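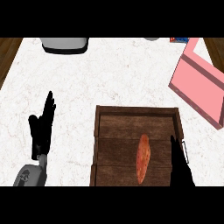

Tariff surcharge on my tile order??

gindodeck
Velano added a $248 "import adjustment" to an order I paid for in October. Can they do that?

rustbelt_ray
Read your terms. Mine gave them 21 days to reprice. Guess who signed it.

timham_tom
So the other country pays, I was told.

gindodeck
Please send me the other country's address, I'll forward the invoice.

plainsgal
Disagree with all of you. Tariffs kept 2 shifts going at our plant.

rustbelt_ray
And our soybean check is down $900. Call Velano Wednesday and be annoying.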